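List: handheld-demos
Subject: Re: How many demonstrations before the first training?
Date: 22nd September

Hello all,

thank you for the question, and sorry that my answer is long. I put my comments between your lines.

> We are starting with hand-held grippers after one year of teaching
> only by remote control. For the remote control we always had small
> sets, 400 demonstrations or fewer. Now people tell us that we need
> many more with the hand-held ones. Is this true?

In our case it was true, but I would not make a rule of it. On the Jotik project we trained first with 1,000 demonstrations of one task (take a bottle, place it in a tray, release). The arm moved well, but it closed the gripper too early in many of the trials. With 3,000 it became much better. However, between these two trainings we also changed the way of recording, so I can not say which part comes from the number and which part from the change.

What we changed is this. In the first set, every person was free to do the task as he or she liked. Some people pushed the bottle a little before they took it, some turned the wrist at the last moment. A human hand does this without thinking, and our arm can not follow it. In the second set we asked for a short stop before closing the jaws and again before opening them. It feels slow and a bit silly for the person, but the moment of closing is then very clear in the data.

> By remote control, the operator feels the limits of the arm, because
> the arm simply does not go there. With the hand-held grippers, how do
> you avoid movements that the arm can not do?

We do not avoid all of them. We check after the recording. Each demonstration is played on the model of the arm, and if a joint goes over its limit, the demonstration is thrown away. In the beginning we lost a lot in this way. The persons who had worked with remote control before were better, they already knew where the arm has problems. So I think your team has an advantage here.

One more point: we keep remote control for the corrections. When the trained arm fails, somebody takes over with the leader arms and finishes the task, and we add these pieces to the set. The colleagues at Dalsgaard do the opposite and correct with the hand-held grippers also. I have not compared the two.

> Do you record with both hands also if the task needs only one?

Yes, always. The second gripper stays in the left hand, over the board, and it is recorded too. If it is lying somewhere on the floor in one session and held in the hand in another, the views are different and you have to sort them later. We made this mistake in March and it cost us much time.

I put one view from the head camera, so you can see how we hold them.

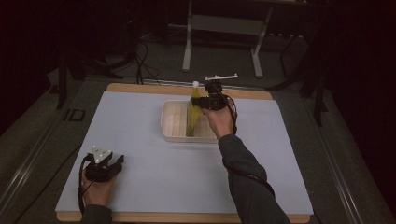
Bottle and tray task, right gripper on the bottle, left gripper held over the board.

Please look also at the cable of the right gripper. We let it go along the forearm and then down to the board. When it hangs free from the hand, it pulls on the wrist in wide movements, and people start to make smaller movements without noticing it.

> Last question, how long does a new person need before the
> demonstrations are good enough to keep?

We throw away the first 5 of each new person without looking at them. After this we look at every one for the first session, and later only at a sample. The script we use for the checking was written for Findora, so I must ask Tillier before I can share it on the list. I will write again when I have the answer.

I would like to hear from others who mix the two kinds of data in one training – do you give them the same weight?

With kind regards from the Jotik recording team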